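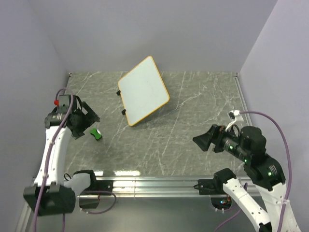
Kirkunwood Workrooms: Bench and Surroundings Check
Form 834, Beltness site
Checked by: Tyra Sjögren
Date: 5 August 2018

Marks used: OK, Fair, Poor, Not checked. The old form had "Excellent". I have taken it off, as I have never had cause to use it.

1. Worktop

1.1 Surface free of chips and cracks
OK. Grey marble pattern with thin white veins. A hairline crack would look exactly like a vein, so looking at it proves very little. I went over it with a fingernail and felt nothing catch. Whoever chose a veined pattern for a surface that has to be inspected for cracks has never had to inspect one.

1.2 Surface clean
Fair. The cleaning sheet says it was wiped, and the sheet has said so in the same pen and the same handwriting for every line of the month. I wiped a patch myself and the cloth came up grey.

1.3 Top fixed and level
Fair. Level from left to right. From front to back the bubble sits a touch off. I was told this is "within tolerance". I asked what the tolerance was and am still waiting.

1.4 Surface suitable for the work
Not checked. The Skendosel leaflet says the top is scratch resistant. It doesn't say to what.

2. Edges

2.1 Front rail secure
OK. The silver aluminium rail along the near edge didn't move when pushed or pulled.

2.2 Front rail grooves clear
Poor. Grooved channels collect dust and crumbs of whatever was cut last. Somebody will say the vacuum reaches in there. I tried it with the vacuum. Use a stiff brush, then the vacuum.

2.3 Front rail glare
Fair. It throws bright reflections along the channels. No one has complained, but people don't complain about glare, they just squint. Try the bench with the blind lowered before anybody starts talking about new lamps.

2.4 Right-hand metal strip
Fair. It is narrow and lies where the top meets the wall. Flat along its length as far as I could feel. One end is a bit sharp to the finger. Run a file over it and check again.

3. Walls round the bench

3.1 Panels clean and undamaged
OK. Pale lavender-grey on the back and both sides. The colour was picked, I am told, for being calming. I have no box for calming.

3.2 Panels firm when pushed
Fair. The back is solid. The left gives slightly. Last November's form has "left panel to be tightened" with a tick beside it, and the tick seems to have been the whole of the repair.

3.3 Gap between panels and top
Not checked. Feeler gauge missing from the drawer again.

4. Loose items on the worktop

4.1 Whiteboard
Poor for position. It was lying towards the back of the top, turned at an angle with a corner pointing at the wall, and tilted instead of flat. A board in use should be stood up or laid flat. A board not in use should be on the shelf.

4.2 Whiteboard surface
Fair. Nothing written on it, just faint smudges. The Rolland catalogue promises that it wipes clean with a dry cloth. Mine left the smudges where they were. I would like to see the catalogue's cloth.

4.3 Whiteboard border
OK. The orange-yellow edging is at least easy to spot on a grey top. Ran a thumb along it, no splinters or lifting.

4.4 Black feet or clips on the side of the whiteboard
Fair. I can't tell from the order form whether these are meant as feet or as clips, and the two people I asked gave two answers. Both pieces grip well enough. Find out what they are for before buying more.

4.5 Small items
Poor. One small green item with a black band round its middle, left out on the top. No label and no place for it on the tool sheet. If it belongs to the bench, put it on the sheet. If it doesn't, it goes to the lost property tray with everything else that was "only put down for a minute".

5. Cables

5.1 Cables clear of the floor and of feet
Fair. The purple one hangs in a wide loop below the front rail. A wide loop is what knees and chair arms find first. Take up the slack and tie it back, leaving enough for free movement.

5.2 Cable sleeves sound
OK on the lengths I could reach. I am not signing for the lengths I couldn't.

6. Paperwork

6.1 Previous actions closed
Poor. The summary on the door claims 100 per cent. See 3.2.

6.2 Costs
A new top has been quoted at £1,131. I can't support it on these findings. A brush, a file and a screwdriver would deal with most of this page.

Actions, with my own view of the chances

Brush out rail grooves: likely, if the brush is left on the bench.
File the end of the right-hand strip: likely, I will do it.
Tighten left panel: see November.
Whiteboard to shelf: it will go there and come back.
Tie back purple cable: to be done before the bench is next booked.
Replace feeler gauge: ordered twice already.

Recheck in 4 weeks. Items 1.4 and 3.3 carried over.

T. Sjögren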